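Ivone Guimarães has cleaned hotel bathrooms for most of her working life, and for the last nine years she has been teaching other people how to do it. She runs housekeeping at the Sollel, a hotel of 64 rooms on the hill side of Zillasberg, and she trains new staff for two smaller places in town. We met in the linen room on the second floor at ten in the morning, when the carts had gone out and the phone was quiet.

She started at the Plimach, which has since closed. "They gave me a cart and a list and a floor number," she said. "The list said 'bathroom.' One word. I asked the woman on the next floor what that meant and she showed me in her break."

What the woman showed her was an order of work, and Guimarães still teaches it with a few changes. Trash and used towels come out first. Then the toilet cleaner goes in under the rim and is left alone. While it sits, the tub and the wall tile get done, then the vanity, then back to the toilet, and the floor last, working toward the door.

"People want to start with the toilet and finish it, because they don't like it and want it over with," she said. "But the cleaner needs time. If you scrub right away you are doing the work yourself. Put it in, go do the tub."

The bathrooms at the Sollel were redone in April a few years ago. The old ones had pale tile from floor to ceiling. The new ones have dark marble tile with white grout, a white tub, a white vanity with a rounded front, and a dark wood floor. Guests like them. Guimarães has mixed feelings.

"On the old tile you didn't see water marks. On the dark tile you see everything - soap, a drop from the shower, a hand. And the grout is white, so you see that too, for the opposite reason." Her staff now dry the tile next to the tub with a cloth after every clean, from the top down. She tried squeegees for a season and gave them up because they skipped over the grout lines and left a bead of water in each one.

The floor has its own rule. No standing water, and no mop that drips. They use a flat pad, well wrung, and go over it again with a dry one. The first month after the remodel somebody used the old string mops in room 30 and two boards by the tub had to be replaced.

I asked her how she teaches the toilet itself, and she got up and closed the door, I think so the guests in the hall wouldn't hear.

"Lid up, seat down, and do the top of the seat and the inside of the lid. Then seat up, and do the under part and the rim. Then the hinges. The hinges are where I look when I check a room. You need a narrow brush or a cloth over one finger. Then the outside of the bowl, down to the floor, and around the back where it meets the floor. A lot of people stop at the front." The cloth used there goes straight into a separate bag and never touches the vanity. The cloths are color coded, and she will send a person back to the linen room if they mix them up.

She is less strict about how things look at the end. Some hotels want the paper folded to a point. The Sollel stopped doing it. Towels are another matter. She wants them in the same places in every room so that a missing one shows up at a glance, and she has had a rolled towel on top of the tank for as long as she has been in charge.

"A guest who takes a bath wants a towel they can reach. The rack is behind the door. I didn't design it."

Supplies come from Brito, a wholesaler down in the valley. The last order had 436 cloths on it, which she said sounded like a lot until you saw how many go gray in a season. She dropped the scented cleaner they used to buy. It covered up smells that her staff needed to notice, such as a slow drain or a damp bath mat left under the vanity.

A full bathroom should take a trained person 30 minutes on a checkout and less on a stayover. New people take twice that, and she lets them. "I don't time anybody in the first two weeks. If they learn it fast and wrong I have to teach it again."

Before I left she took me down the hall to look at one of the bathrooms, and stood by the toilet while she talked about the afternoon shift.

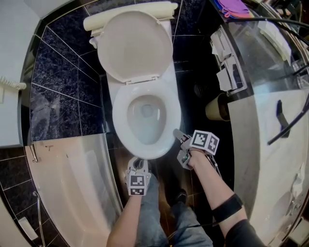
Marisa wrote in to say that she cleans vacation rentals and does the toilet in the same order, except that she takes the seat off at the hinges once a month where the model allows it. She also wanted to know whether the dry cloth on the dark tile is cotton or microfiber, as cotton leaves lint on hers.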